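Arm stops short over the cutting board after I moved the counter cell, what do I check first?

Posted in Small Cells and Benchtop Arms, 2 June 2025

We run one arm on a kitchen counter cell. It has a two-finger gripper and works over a bamboo cutting board in the middle, toaster oven on the left, a plate on a wooden box on the right. In March the whole counter was shifted to make space for a second Bustach controller, and the arm was bolted down again in the same holes. Now it faults on joint 3 when it goes from the board toward the plate. Out of 80 runs I got 7 faults, always on that move and never going toward the oven. The log gives error 362, which my manual lists only as "motion resistance." I have already rebooted and reloaded the program. Photos of the setup below.
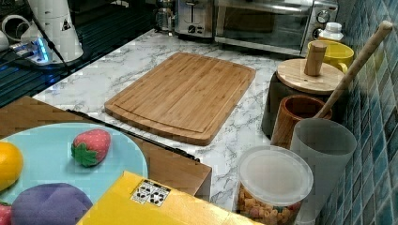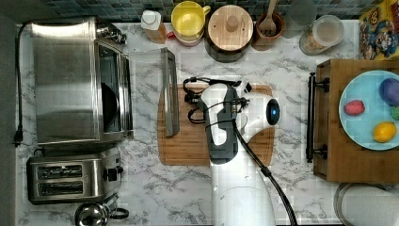
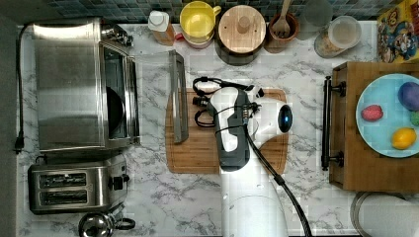 Grevonier
Member, cell technician

Before anyone suggests it, the payload setting is right. I weighed the gripper with its mount and entered the number again. The joints feel smooth by hand with the brakes released. I would like to avoid a full recalibration if I can, as it takes most of a shift.

Raptis
Moderator, field service

Look at the cable before you touch calibration. In your overhead shots a black cable comes down from the gripper along the right side of the arm, and right is the side you are moving toward when it faults. If it was tied tighter when you put the arm back, it will go taut near the end of that move and the controller reads the pull as resistance.

Power down. Take off every tie between the gripper and the base. Release the brakes and move the arm by hand to the farthest point over the plate, then tie the cable again with the arm held there. Go back over the board and check that the slack does not hang low enough to catch on anything. After that, run the move at 52 percent speed and watch the cable the whole way.

If it still faults, check the base bolts with a torque wrench. A base that rocks a little can give the same error. Calibration comes last.

While you are in there, shut the toaster oven door or teach its position as an obstacle. It swings open right beside the board. It has nothing to do with this fault but you will hit it one day.

Cerken
Member

Had this on a different arm and it was the gripper plug not seated all the way. Push it in until it clicks. Might not be the same error number though.

Grevonier
Member, cell technician

It was the cable. One tie near the forearm was pulled up short. I cut it, tied it again at full reach and ran the move 80 times with no fault. The bolts were fine. The plug was already seated, but thanks. I still have to do the oven door.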